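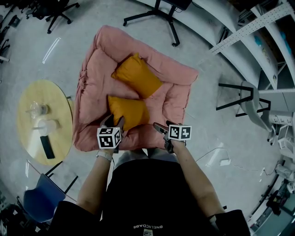
2020-01-06

My resolution for the new year was to own fewer pillows. It is Monday, the sixth, and I have bought two.

They are mustard yellow. I went into Gisler for light bulbs, and I would like the record to show that I also bought the light bulbs. The pillows were marked down by 30 percent, and I have never in my life walked past a discount on something I didn't need.

The trouble is the pink pad. I've had it since September, when Rafia Cheema moved to Julside and gave away everything that wouldn't fit in her car. It's quilted, it's puffy, and it lives on the concrete floor, which in January has all the warmth of a parking garage. Pink and gray I had made my peace with. Pink, gray and mustard looks like a dessert from a hospital cafeteria.

I sent a picture to my sister-in-law Ghazala, who has taste and charges for it. She wrote back "are you keeping the blue chair too?" and then nothing for two hours. I am keeping the blue chair. It's plastic, it wipes clean, and it sits by the round table, where people put down a glass and forget about it until spring.

So now there is the question of arrangement. Side by side, the pillows look like a waiting room. Stacked, they slide. The current thinking is one on a diagonal in the middle of the pad and the other just below it, closer to the front edge, as if somebody stylish had tossed them there on her way to answer the phone. It takes me several minutes to get that look, usually on my knees.

Usman came over on Saturday, moved both of them out of the way without a glance, lay down flat on the pad and asked what was for dinner.

The covers do come off, by the way, with a zipper so small I had to use tweezers. The tag says cold wash, separately. I'll report back on whether mustard runs. If it does, the pad may end up orange, and I think I could work with orange.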